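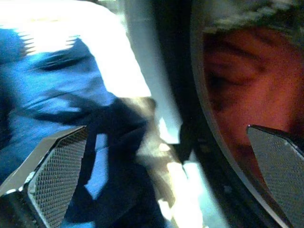

Unit 7: Care of the Two-Arm Laundry Cell

Home | Units | Handouts | Lab Access | Contact

January — prepared by Sewwandi Uddin, Andley Technical Institute

Students assigned to the cell must complete the checks below before the arms are powered. Readings are entered in the Foviser log.

1. Finger pads. Inspect the crosshatched gripping surface on both fingers. Brush lint out of the pattern. Replace pads in pairs, and record the cycle count; the last pair was retired at 407 cycles.

2. Wrist camera. Wipe the lens with a dry cloth. Confirm that both fingers appear in the view when the gripper is open.

3. Arm joints. Move each arm by hand through its range with the power off. Report any stiffness to Riet Segers.

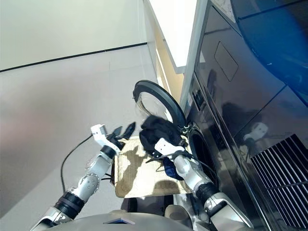
Tray height is set after the arms have been checked and before any cloth is handled. The standard setting is 110 mm below the lower lip of the drum opening. A strap can bridge the gap between the tray and the drum, as the thin black one does when the bundle is on the weave, and the arm must not be drawn back until the strap is clear. The washer door is to be fully open — a half-open door lies within the reach of the left arm.

Pad screws and spare trays are kept in the Schouten cabinet, drawer 229. Return all tools before signing out.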